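Search this site
Enter keyword
Go

Frequently Asked Questions: Hardwood Floor Care for Residents

Hindel Residences, Office of Building Services
Last revised 31 August 2022

These questions are the ones most often sent to the Building Services desk by residents of Hindel Residences. The answers apply to all apartments with wood plank floors in the Drevus and Alexiou buildings. Apartments in the Cluvavero building have tile throughout and are covered on a separate page.

Which apartments have wood floors?

There are 343 apartments in the Drevus and Alexiou buildings, and 122 of them have solid wood planks in the living area and hallway. The remainder have vinyl sheet flooring. Your move-in form lists the type of floor in each room. If you no longer have the form, the desk can send you a copy.

How often should I clean the floor?

Sweep or vacuum once a week, and more often in winter, when grit and salt are carried in on shoes. Use a vacuum with a soft floor head or with the rotating brush turned off. Damp mopping is needed only when sweeping does not remove the dirt. For most households, twice a month is enough.

What should I use to mop?

Use a well wrung mop and a cleaner with a neutral pH that is labeled for finished wood floors. The mop should leave a film of moisture that dries within a minute or so. Do not pour water or cleaner directly onto the planks. Please do not use any of the following:

Vinegar or lemon juice
Bleach or ammonia
Steam mops of any kind
Oil soaps, wax, or spray polish
Scouring powder or steel wool

Wax and polish deserve special mention. They build up over the factory finish and prevent a new coat from sticking. When a floor has been waxed, it must be sanded before it can be recoated, and the extra cost is charged to the resident.

I spilled something. What should I do?

Wipe it up at once with a dry cloth, then with a damp one, then dry the spot. If water has run between the planks – from a plant pot or a leaking appliance, for example – please call the desk the same day. We can bring a fan and a moisture meter. Do not point a space heater at the floor, as rapid drying can split the boards.

Why are there gaps between my floorboards in winter?

Wood shrinks when the air is dry and swells when it is humid. Small gaps that open during the heating season and close again by summer are normal and do not require repair. Residents who use a humidifier will usually see fewer of them. A gap that is wide enough to hold a coin on edge, or that remains open through the summer, should be reported.

Are knots and differences in color a defect?

No. Knots, mineral streaks, and lighter or darker boards are natural features of the wood and are not grounds for replacement. Color also changes with sunlight. Most floors deepen in tone over the first few years, and areas under rugs will look different when the rug is moved. Rotating rugs every few months helps to even this out.

May I put down a rug?

Yes, and the Office encourages it in hallways and under dining tables. Use a rug pad made of felt or natural rubber. Pads made of PVC or with a sticky backing can react with the finish and leave a mark that does not come off.

How should I protect the floor from furniture?

Place felt pads under the legs of chairs, tables, and sofas, and check them every few months. Pads pick up grit as they wear, and a worn pad will scratch as badly as a bare leg. Very heavy items, such as pianos and full bookcases, should rest on wide, flat cups that spread the weight.

When moving furniture, lift it or set it on a thick blanket and slide the blanket. Office chairs with hard plastic wheels require a floor mat or a set of soft wheels.
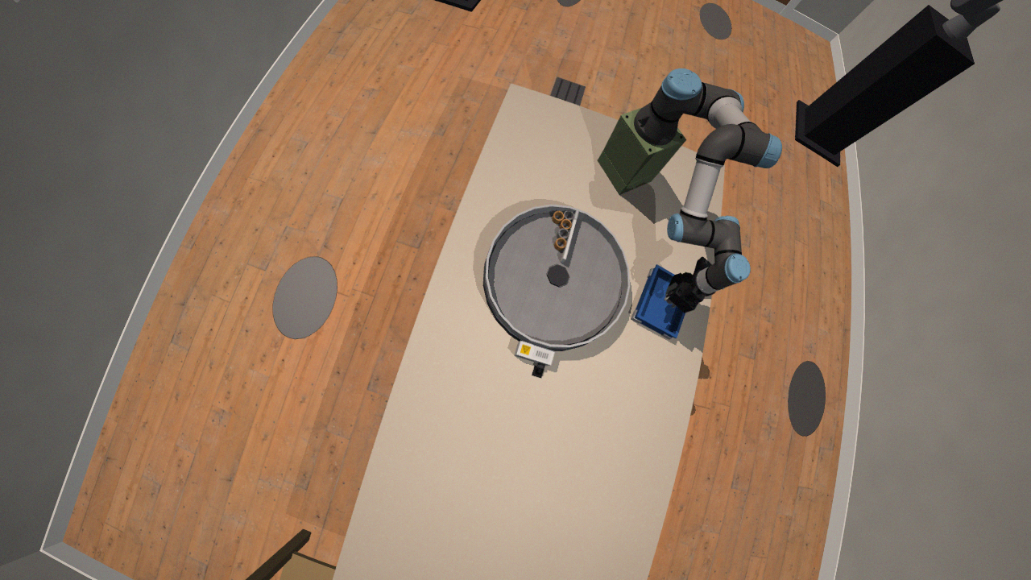 Moving day causes more damage than any other single event. Residents who are moving in or out may borrow floor runners from the desk free of charge for up to 2 days. Please reserve them in advance, particularly at the end of the month.

Can scratches be repaired?

Light scratches in the finish can often be hidden with a touch-up marker in a matching color, available at the desk. Deep scratches that show bare wood should be left for our staff. Please do not attempt to sand the floor yourself, even in a small area. A sanded patch will stand out, and the whole room may then need refinishing.

How often are the floors refinished?

Floors are inspected between tenancies and recoated when the finish is worn. In occupied apartments, residents may request an inspection each March. Recoating takes 4 days, during which the room must be empty and pets must be kept elsewhere. Full sanding is done only when recoating would not be sufficient – the planks can be sanded only a limited number of times.

Will I be charged for wear?

Ordinary wear is not charged. This includes dulling of the finish in walkways, fine surface scratches, and fading. Charges may apply for burns, deep gouges, pet stains, water damage that was not reported, and wax buildup. You will receive a written list of any charges and may ask for a second inspection before the amount is final.

Whom do I contact with a question not answered on this page?

Please use the service request form on the residents' site or visit the Building Services desk in the lobby of the Drevus building. Urgent leaks should always be reported by telephone.

Was this page helpful? 4 shares

Comments (3)

drevus_5th_floor
Does the rule about rubber pads apply to the backing on bath mats too? Mine sits half on the tile and half on the hallway wood.

Building Services
Yes, it does. Please keep the mat fully on the tile, or choose one with a plain cotton back.

plantshelf
I wish I had read the part about plant pots sooner. There is a dark ring by my window now. I have sent in the form.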